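Re: [cell-build] Sim scene for the perforated table, collision meshes and crate poses

From: list member, Ravstead shop
To: cell-build list
Time: 9:40 pm

On the sim thread, an earlier message said:

> I loaded the Ravstead cell from the repository and it comes up, but the
> step rate collapses as soon as the gray crate is within a hand's width
> of the table. With the crate lifted clear it runs fine. With the crate
> resting on the table I get a crawl, and after a few seconds the crate
> starts walking sideways on its own.
>
> I have tried smaller time steps, which makes the walking slower but does
> not stop it. I have also tried raising the friction on the crate floor
> until it is plainly unphysical. Same result.
>
> Two more questions while I am here. Is the table in the scene meant to
> match the real one hole for hole, or is the pattern only decoration? And
> is anyone else planning grasps on the end handles, or are you all going
> for the long walls?
>
> I am on the May checkout with no local changes except the camera.

Taking these in order.

The crawl and the walking have the same cause. The May checkout still uses the visual mesh of the table as its collision mesh. Every oval hole is modeled with its rim, and the crate floor is a diamond lattice, so when one sits on the other the contact solver is handed a very large number of tiny edge contacts, most of them redundant and some of them pointing in directions that make no sense. It picks a different subset each step. The net force does not cancel, and the crate drifts. Smaller time steps only make it pick wrong subsets more often with less effect each time. Friction does nothing useful here, as you found, since the bad contact normals are partly horizontal to begin with.

The fix is to stop colliding with the holes. Nothing we do at Ravstead puts a part through a hole, and the smallest object we handle is far too big to drop into one. In the current branch the table has two meshes: the perforated one for rendering, and a plain box for contact. The top face of the box is level with the top of the perforated sheet. Do not be tempted to let the physics package generate a convex hull from the visual mesh instead. It will include the folded edge of the sheet, which sits slightly proud on one side, and you end up with a table that is tilted by a fraction of a degree. I lost most of an evening to that.

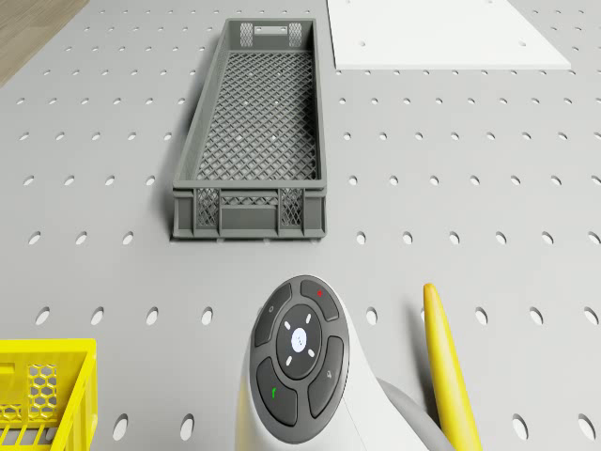 The crates get the same treatment, but they need more than one box each. For the gray one I use a slab for the floor, a slab for each long wall, and a small set of boxes for each short end so that the handle opening stays open. The lattice and the mesh panels are left to the renderer. The yellow crate is built the same way with its own dimensions. If you fill in the handle openings by accident, nothing will look wrong until you plan a grasp through one, and then the planner will report that no solution exists without telling you why. Turn on the collision overlay and look at both crates once before you start. It takes a minute.

With those changes the step rate on my machine no longer depends on where the crate is, and a crate left alone stays where it was put. I ran it overnight with the arm parked and the crate pose at the end matched the pose at the start to the last digit the logger prints. That is a better result than the real table gives, but the real table has people leaning on it.

On the second question: the hole pattern is meant to match the pitch of the real sheet, and it does. It is not meant to match it hole for hole at the edges. The sheet we have in the shop came out of a Pakmont bench that had been cut down before we got it, and the last row on one side is partly sheared off. I did not model that. If you are using the holes as a visual reference for camera calibration, stay away from the outer rows and you will be fine. If you are using them to locate fixtures, measure from the two dowel holes at the back corner and ignore the perforations completely, because they were punched to let dust through and were never held to any tolerance worth having.

The wood floor past the edge of the table is a texture on a flat plane. It has no collision shape in the current branch. I took it out because the arm base was intersecting it and logging a warning at every step. If you want dropped parts to land on something, add a plane back in, and exclude the base link from it.

On grasps: I have moved to the end handles for the gray crate. The crate is long and narrow, and picking it up by one long wall means the load swings about the grip line as soon as it leaves the table. The Flokow fingers are flat and have no lip, so they resist that only by squeezing. In simulation it looks acceptable because the friction cone is generous. On the bench the crate rotates in the fingers. Going in through a handle opening gives a positive hook under the rail, and the crate hangs from it at an angle, but at an angle that repeats. For a short drag across the table, which is what we mostly need, that is good enough. You hook it, lift the near end until it clears, and pull.

For a full lift you want a second contact, and we do not have one. There was talk on the list of a fork attachment that slides under the floor. I would be glad to see it, but somebody has to draw it, and the underside of the crate is not flat.

Notes on poses, for anyone writing task files.

Crate origins are at the center of the floor, on the underside, with the x axis along the long direction. The May checkout had the gray crate's origin at one bottom corner and the yellow one's at the center, which explains at least one of the bug reports on this list. Both are now at the center. If your task file was written against the old origin, the crate will appear shifted by half its length. Do not correct this by editing the crate model. Edit the task file.

Task files 3 and 4 have been updated. The others have not, and I would rather their authors did it, because a couple of them contain offsets whose purpose I cannot work out.

The white board is a static body. It is there as a place to put things down and nothing is supposed to move it. If your planner is treating it as a movable object, it is reading the body type from the old scene description, and you should delete the cached copy. The cache does not notice when the type changes, only when the mesh does. This is a flaw in our loader and I have it on my list.

Wrist camera: the housing of the wrist will always take up part of the bottom of the view if you mount the camera where we did. You can move the virtual camera forward so that it does not, and the picture will be cleaner, but then it will no longer correspond to anything you can bolt on. I would leave it. If the housing upsets your segmentation, mask that region with a fixed mask. It does not move relative to the camera, so one mask is enough. The lights on the control pad are emissive in the material file, which makes them brighter than they should be under the dim lighting preset. Lower the emission value if your exposure control hunts.

On exposure in general, the renderer's default lighting washes out the holes nearest the camera until they read as white. We saw the detector we trained on those renders fire on bright ovals. Randomizing the brightness of whatever is beneath the sheet helped more than randomizing the lamps did. On the real table the holes can be dark or light depending on what has been stored on the shelf below, so there is no single correct value to set.

Known problems that I am not working on:

Error 510 on load means the loader could not find the gripper mesh. It is looking for the Flokow file under its old name. Rename the file or the reference, either one.

Error 519 means the arm's joint limits in the scene do not agree with those in the planner's configuration. It is a warning in all but name, and loading continues, but please do not ignore it. The planner will use its own limits and the simulator will clamp to the others, and you will get a path that stops short with no message of any kind.

The Surdu controller bridge still drops its first command after a restart. Send a null move first. I have looked through the bridge code and cannot find the reason. If anyone has a capture of the traffic from a restart, with time stamps, I would like to see it.

Shadows under the gray crate flicker when viewed at a shallow angle. This is a depth precision problem in the renderer and it has no effect on contact.

To the original poster: pull the current branch, delete the cache directory, and load the scene without your camera change first. If the crate still walks with the stock camera, send me the contact log for the first hundred steps with the arm parked. Compress it, please, as the list rejects large attachments without telling the sender. If it does not walk, put your camera back in and tell us whether it stays put. It should, but there was a version where the camera body had a collision sphere left on it from testing, and I am not certain which checkouts that got into.

I will be at the shop most evenings and can run the same sequence on the real arm if someone sends a task file that loads cleanly.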